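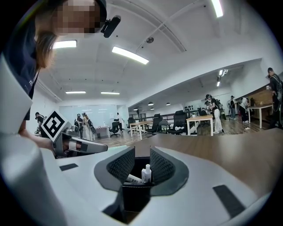

3 min read

Section 8. Setting up your suite in the Wellance tenant portal

Welcome to Karnonon, and congratulations on getting through the lease! The hard part is over. This section takes you from the envelope you were handed at signing to a working suite: doors that open for the right people, rooms you can book, and service charges that land on the right desk. Set aside a quiet hour or so, make yourself a coffee, and try to do it all in one sitting if you can.

It applies to laboratory and office suites in the Noh building and in both wings of the Ridier building. If you rent only a desk in the shared hall, skip ahead to Section 9, which is a good deal shorter.

What to have on hand

The welcome envelope, with your suite number and activation code
The work email address of the person who signed the lease
A list of everyone who will need a badge, spelled the way they want it printed
Your billing address and, if your accounts people use them, a purchase order number

8.1 Activate the account

1. Open the Wellance sign-in page and choose First visit.
2. Type in your suite number exactly as it appears on the envelope, including the letter at the front (N for Noh, R for Ridier).
3. Type in the activation code. Capitals matter, and the code never contains a letter O, so anything round is a zero.
4. Choose a password and confirm it. You'll get an email with a link; click it within 90 minutes.
5. Sign in again. You should land on a page with your company name at the top and your floor plan underneath.

Note: If the link has gone stale, go back to First visit and choose Send again. Your activation code stays good, and you won't lose anything you've typed so far.

Note: If the floor plan shows somebody else's suite, please stop there and call the tenant desk before going any further. It happens now and then when two neighboring suites have been joined or split, and it's a quick fix on our side.

8.2 Name your administrators

Every suite needs at least one administrator, and we'd gently suggest two, so that badges can still be handed out when one of you is on vacation. You can have up to 3.

1. From the main page, open People, then Administrators.
2. Choose Add and enter the person's name and work email.
3. Tick the boxes for what they may do: Badges, Bookings, Billing, or any mix of the three.
4. Choose Save. The new administrator gets an email of their own and has to accept before the change takes effect.

Caution: An administrator with the Billing box ticked can approve charges against your deposit. Think it over before giving that one to a temp or an outside contractor, however nice they are.

8.3 Order badges

1. Open People, then Badges, then New order.
2. Enter names one at a time, or upload a list. A list can hold up to 100 names, and larger companies can simply send in a second one.
3. For each person, choose an access level. Office covers the front doors, elevators and your own suite. Laboratory adds the service corridor and the gas store on your floor.
4. Read through the summary slowly. Misspelled names are by far the most common reason we reprint badges, and reprints are charged.
5. Choose Place order. Badges are ready at the tenant desk the next working morning.

Caution: The Laboratory level stays locked until the badge holder has finished the building safety briefing. Ordering it early does no harm, but the service corridor won't open until the briefing shows as complete in Wellance.

8.4 Connect your billing

1. Open Billing and choose Add an address.
2. Fill in the company name as it stands on the lease. A trading name can go on the second line.
3. Enter the purchase order number if you have one, and leave the box blank if you don't -- please don't put "none" or a row of dashes, which the system will cheerfully print on every invoice.
4. Choose how you'd like shared costs shown. Summary gives one line for heating, cleaning and common areas together; Detailed gives each its own line. You can switch whenever you like, and the change shows up on the following invoice.

Note: Suites taken over in June, when the yearly cost statement is prepared, may see two invoices side by side, one for the old year and one for the new. Both are correct, and neither replaces the other.

8.5 Check the doors

1. Hold a badge flat against the reader and wait for the green light.
2. Try every door on your floor plan, back ones included.
3. In Wellance, open Doors and make sure each one you tried is listed with the right time next to it.

Note: If a door shows a red light twice in a row, write down the door number from the small plate by the hinge and send it to Leonilde Aguiar at the tenant desk, using Messages in the portal. She looks after access for both buildings and answers from 8 a.m. on working days.

Once your doors are all showing green, carry on to Section 9 for meeting rooms and the loading bay.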